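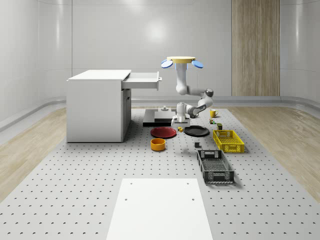 My landlord's management company, Hiritz, sent a letter in March saying that rent would now be paid through an app. No checks, no drop box in the lobby. The app is free to download and charges 2 dollars for every payment made from a bank account. I have paid rent in the same building for nine years without paying anybody for the right to pay it.

Two dollars a month won't ruin me. I still think the fee is wrong, and I think the switch to app-only payment is wrong even where there is no fee. A bill is something I owe to someone. If they want the money, they should take it in any ordinary form. A paper check is an ordinary form. So is cash with a receipt.

The usual answer is that everyone has a phone. Most people do. Plenty of them have an old phone, a cracked one, or one with no room left on it. The app Hiritz picked would not install on mine until I deleted 400 photos and updated the system, and then it asked for my contacts and my location. I can't see why a rent payment needs to know where I am standing.

The same thing has spread to places that used to be simple. The parking lot on Oyelaran Street took the coin machines out last summer and put up a sign with a square code on it. The laundromat wants a card loaded through an app called Clutia, and whatever is left on the card stays with Clutia. My water bill can still be paid at a counter, but the counter closes at noon.

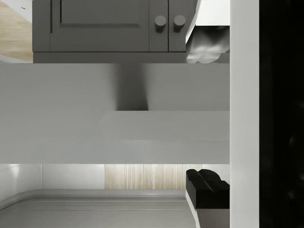
Companies say these changes are for our convenience, and some of the time they are right. I like getting a receipt by email. I like not buying stamps. But a convenience is something you can turn down. Nobody needs instructions to open a plain gray cabinet with round knobs on its doors, and a mail slot or a cash drawer is the same kind of thing. You look at it and you know what to do. Ask the person behind you in line at the parking sign whether they know what to do, and you will often find they were hoping to ask you.

There is also the matter of what happens when it breaks. The rent app went down on the first of the month this spring. I got a message saying my payment could not be processed, and then a late notice for 39 dollars. Getting the charge removed took three phone calls. With a check I would have had a copy and a date.

I don't expect apps to go away, and I wouldn't ask for that. What I would like is a short law, at the city or state level, saying that any rent, utility bill or public parking charge must be payable in at least one way that needs no phone and carries no extra fee. Businesses could offer as many apps as they like on top of that. It would cost them a little staff time — less, I suspect, than they spend now answering calls from people who are locked out.

Until then I mail Hiritz a check every month with a note asking them to accept it. They have cashed two so far and sent one back.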